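Re: [cell-faults] Bag job stopping on its own, is it the new jaw settings?
From: Llinos Gronow
To: cell-faults list

Benito Alcaraz wrote:
> We had the stop again in February on the zip bag job at Palacios. Code
> 1028, arm halts, nothing in the safety log. I put the Flivirard jaw
> settings back to the old values and it ran fine for the rest of the shift.
> I think we can call this one fixed and tell Presau to do the same on
> their side. Pui-shan agrees the grip force was too high.
>
> Benito A.

I don't agree that it's fixed, and I'd ask Presau to hold off until we know more.

One shift without a stop tells us very little. By your own count the fault comes once in about 1000 cycles, and I doubt the line got through that many after you changed the settings. It could have been quiet because it was due to be quiet.

Second, 1028 is not a force fault. The Grimirden manual has it as "position not confirmed," meaning the controller asked where the jaws were and didn't like the answer. Too much force gives 2072, and I can't find a single 2072 in what you sent. If somebody has seen one, please post the log and I'll take this back.

What bothers me more is the empty safety log. An arm that halts with no entry is an arm we can't say was stopped safely. Was power cut to the drives, or was it just waiting for a reply? If it was waiting, it may move when the reply comes, and people have been reaching in to straighten the bag. Please stop doing that until Cayetano has checked the drive state with a meter. Use the lockout, even for a wrinkle.

These are from the bag job, three from the wrist camera and the last from the fixed one:

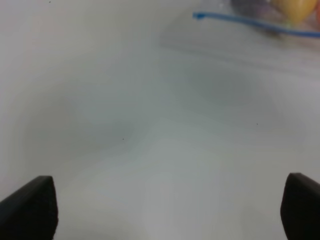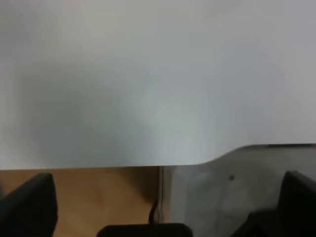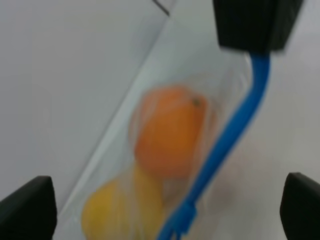
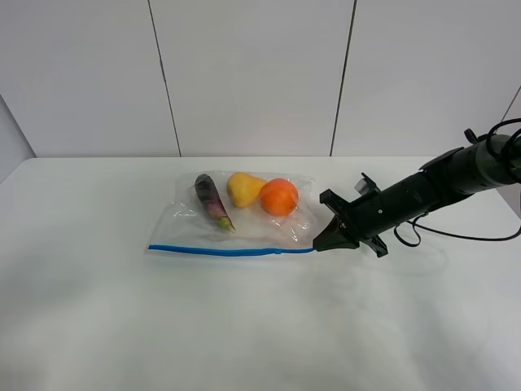
My own guess is a connector or a cable that gets tugged at certain wrist angles, but it's a guess and I'd want the same treatment for it that I'm giving yours. So before anyone touches the settings again:

- put the new jaw values back and leave them there
- save the full controller log at every stop, before the reset
- write down the wrist angle when it halts

If we get 4 stops and the angles are all over the place, I'll drop the cable idea. Benito Cifuentes, can you send me the wiring sheet for the wrist? The copy I have is for the older arm.

Llinos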